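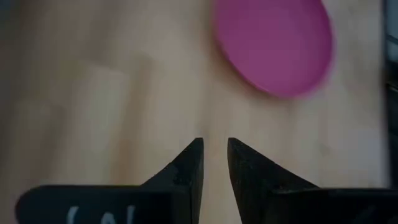 CASTLEY, 7/7/20 -

Rasgate tip line, progress report to the Paquette Fund. Short one, sorry, phones are busy.

Calls up again since the last report. Most are car break-ins on the Zadedside end, plus the two gas station robberies. Police took nine tips from us as usable and we passed them on same day. One arrest so far that we know of, the second robbery. The first is still open. No suspect named.

Rewards: nearly $4000 paid out of your grant. All cash, all by code number, no names kept. Receipts are in the folder you already have acces to.

Night cover still thin. We have 15 people trained but not enough will do the late shift, so calls after midnight go to voicemail. Not good. Trying a rota swap in July, will report back.

Posters up in Castley, not yet in Zadedside. Printer got the phone number wrong on the first batch, reprint was free but cost us a week.

Still need from you: ok to move the leftover poster money into rewards. Also the new form, the old link is dead. Can send call logs by district if thats useful, just ask.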